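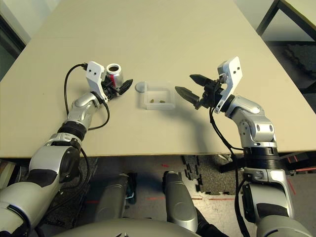 Two-armed handling of small, light objects was the subject of the demonstration our group attended at the Jultholm open day, and it forms the basis of this report. The module requires each group to observe an automated system in use, to record how the task is divided between machine and operator, and to comment on the limits of the equipment. We chose the bench demonstration over the conveyor hall for the reason that the whole working area could be seen from one position. Both arms reach onto a plain beige tabletop from the same side, and each ends in a gripper with two black serrated fingers. With a drinks can upright in the left gripper and a shallow clear tray between the two, the right gripper still has its fingers open towards the tray, and this is the arrangement we refer to below as the split condition: one hand occupied, the other free.

1. Background to the visit

Jultholm is a training and test site shared by several firms. The open day was divided into sessions, and our group was allocated the afternoon. The bench was run by Firnotent, who supply handling equipment for sorting and packing work. The control software was described to us as a version of Vosidier, which the firm also uses on its single-arm cells. We were not given access to the software and make no claims about how it works internally.

Before the visit we read the course notes on grip types and on shared workspaces. In November the previous year's group had written up a single-arm cell at Lougher, and their report was used as a point of comparison. The Lougher cell had a fixed fence and a fixed part position. The bench at Jultholm had neither, so some of the headings in the earlier report could not be carried over.

2. Method

We watched from behind a marked line and kept written notes. One member of the group recorded the start and end of each attempt, one recorded the action of each arm, and one wrote down what the operator said. Roles were not exchanged during the session. The session lasted 43 minutes including questions.

An attempt was defined as beginning when either arm left its rest position and ending when both had returned to it. Where the operator stopped the arms part way, this was entered as a stop and the next movement was treated as a new attempt. In hindsight this definition was too simple. Several pauses were short and it was not always clear from the line whether the operator had intervened or the arms were waiting for each other.

3. Observations

3.1 Use of the free arm. In the split condition the occupied arm was held nearly still while the other moved. The operator told us this was a setting and could be changed, but that it was kept for open days. It makes the motion easier to follow. It also means that the demonstration says little about how well the arms move together, and we have marked our notes accordingly.

3.2 Thin-walled objects. An open drinks can deforms under a modest side load, so it is a reasonable test of grip force. We asked what force limit was in use and were told it was set by trial for each object. No figure was offered. We could not judge from our position whether the can had been dented.

3.3 Low objects. The tray presented a different problem. A shallow object leaves little height for the fingers to close on, and the fingertips must come close to the table. Approaches to it were slower than those to the can in all of our timed entries. The small items used inside the tray are harder again, and the operator described them as the part of the task still being worked on.

3.4 Cables. The cable at each gripper runs outside the arm – a loop of it stands clear of the left one. We did not see a cable catch on anything, but on a crowded bench this would need attention.

4. Discussion

The main difference from the Lougher cell is where the effort goes. At Lougher most of the work had been done beforehand, in fixing the position of the part. At Jultholm the object could be put down more or less freely, and the cost appeared as slower movement and more supervision. The operator stayed within reach of the stop control throughout.

Our timings are not good enough to support a cycle time and we have left them in the appendix as raw entries. A second visit with a video record would be needed, preferably with the same object repeated under the same settings.

5. Recommendations for later groups

Agree the definition of a stop before arriving. Ask for the force settings in writing. Stand to the side of the bench if the marked line allows it – finger height above the table is difficult to judge from the end.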